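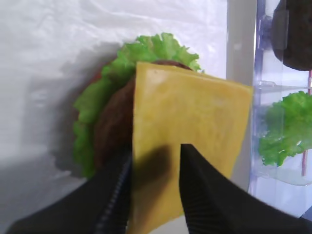
Unit 6: Layered Assembly and Component Staging
Course handout, Food Service Operations, Fulholm
Prepared by Solveig Aasen. Revised 6th October.

6.1 Scope

This unit covers the order of layers in a cold-built burger and the staging of components before assembly begins. All exercises use toy components: bun halves, patty, cheese slice, lettuce leaf, tomato slice. Cooking, holding temperatures and allergen control are covered in Unit 8 and are not repeated.

Students should have read the Unit 5 notes on station layout. The terms "build side" and "rack side" are used as defined there.

6.2 Terms

Component: a single layer, handled as one piece.
Build: a complete or partial stack of components.
Staging: placing components within reach in the order they will be used.
Face: either of the two flat sides of a component.
Rim: the outer edge of a component or build, as seen from the side.
Overhang: the distance a component extends past the one below it.

6.3 Component properties

Each component behaves differently when it is picked up and set down. The differences are small but they decide the order of work.

Patty. Round, brown, rigid. It has the most regular outline in the set and is the reference for centering. All other layers are aligned to the patty, including those placed under it.

Cheese. Square, yellow, thin. A square on a round layer can be centered but cannot match its outline, so the corners are used to judge position. If the slice is rotated slightly it is still acceptable, provided that the corners extend past the patty by the same amount. Hold the slice by its lower part with the top edge clear. A slice held off level should be corrected before it reaches the build, as it is hard to turn once it has been set down.

Lettuce. Green, ruffled at the edge. The frill makes the true outline difficult to read. Judge the position from the flat center of the leaf and ignore the frill. The leaf may curl up past the patty without being out of place.

Tomato. Red. Usually hidden by the lettuce once the build is closed, with only a little showing at the rim. Check its position before the next layer goes on.

Bun. Lower half placed flat face up, upper half placed flat face down.

6.4 Standard order

From the bottom:

1. Lower bun
2. Patty
3. Cheese
4. Tomato
5. Lettuce
6. Upper bun

The Koston order reverses items 4 and 5. It appears in the older worksheets and is accepted in the practical if the student states which order is being used before starting. The two orders may not be mixed within one set of builds.

6.5 Staging the rack

Spare components are kept in a clear rack with horizontal shelves. Clear walls let the student confirm the contents of a shelf from the build side without moving the rack.

Rules for loading:

a) One type of component per compartment.
b) Patties above lettuce. The patty is the first layer taken after the lower bun and should be the easiest to reach.
c) Lettuce lies flat on its shelf. Do not fold the frill under the leaf.
d) Nothing is stored on top of the rack.
e) The rack stands to one side of the work surface and does not cross the center line.

Boris Jurić's layout sheet shows the rack on the left. Either side is permitted. Left-handed students generally find the left side slower, as the forearm crosses the build.

6.6 Work surface

Cover the surface with a plain white sheet. Dark components such as the patty show clearly against it, and a dropped piece is easy to find. Creases in the sheet are acceptable if they do not run under the build. Smooth the area where the lower bun will stand before starting.

Shadows should be ignored when judging overhang. A stack lit from one side throws a soft gray edge that can be mistaken for a layer. If in doubt, look from directly above.

6.7 Inspection on edge

A partial build may be stood on its edge so that the rim can be checked. In this position the patty should read as an even brown curve. Look for:

- lettuce frill spread on one side only
- tomato displaced toward the rim
- gaps between layers

Builds are inspected on edge before the cheese is added when the exercise calls for separate checking of the slice. This is a classroom procedure and differs from the standard order - see the Wallin worksheet, page 2, for the sequence. Return the build to flat before closing it.

6.8 Exercise

Work in pairs. One student assembles, the other records.

Step 1. Load the rack according to 6.5.
Step 2. Assemble one build in the standard order.
Step 3. Partner measures the overhang of the cheese at all four corners and enters the values in the table.
Step 4. Take the build apart and return each component to its compartment.
Step 5. Repeat until 10 builds are recorded, then change roles.

A build is faulty if opposite corners differ by more than 2 mm. Leave the faulty builds in the record.

6.9 Marking

The practical is marked out of 100. Staging counts for 30, order for 30, alignment for 25 and the written record for 15. Records without a stated order lose the full 30 for that part.

Questions on marking go to Tayla Pearce in room 163. Replacement components are signed out from the same room.

Reading for next unit: Lowther, course notes, section on wrapping and closing.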